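How to store and serve dragon fruit

Dragon fruit bruises more easily than it looks, and most of the damage happens between the bag and the fridge. The method below is the one we use at Grokwood for fruit from the Ivdale market. It suits one or two pieces at a time.

What you need
1 dragon fruit (ours are usually close to 600 g)
A shallow tray with an open top
A clean, pale work surface
A sharp knife and a spoon

Step 1. Choose the fruit
Look for even colour and skin that gives slightly under your thumb, like a ripe avocado. Leave anything with brown, mushy patches or a dried-out stem.

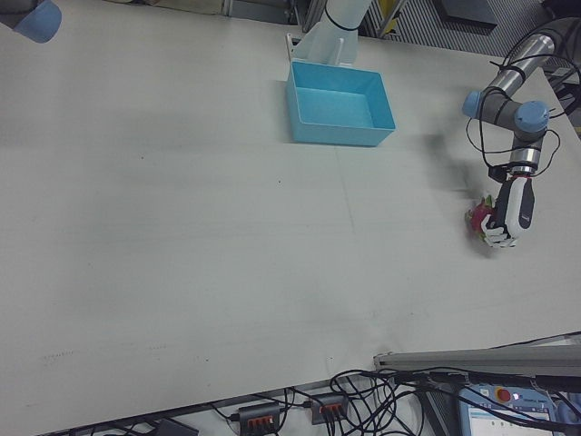
Skin colour is your best guide once you get the fruit home. Bright pink all over with the tips of the scales still green, as on this one, is what you want to bring to the bench. If the tips have gone brown and brittle, eat it today. Keep a tray within reach before you start handling the fruit, and check that the bottom is flat so nothing rolls.

Step 2. Move it to the tray
Hold the fruit around the middle and lower it in gently. Don't pull on the scales – they tear, and the skin dries out from there. Leave space between pieces if you have more than one.
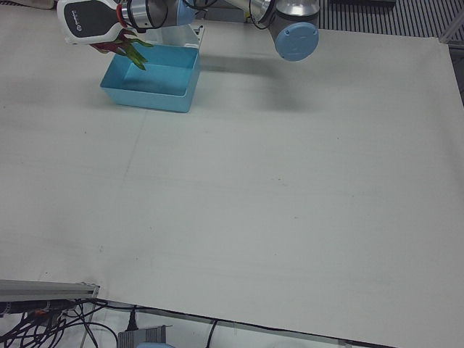
Green tips over the rim of the light blue tray.

Step 3. Store it
A firm fruit can sit on the bench for a day or two, out of the sun. Once it gives to the thumb, put it in the fridge, tray and all, and use it within four days. Keep it away from onions.

Step 4. Cut and serve
Rinse the skin and pat it dry. Halve the fruit lengthways, run the spoon around the inside of the skin and lift the flesh out in one piece. Cut it into cubes. We allow 170 g per person with yoghurt, or a bit less in a fruit salad. A squeeze of lime helps if the flavour is mild.

Leftover cubes keep overnight in a sealed container.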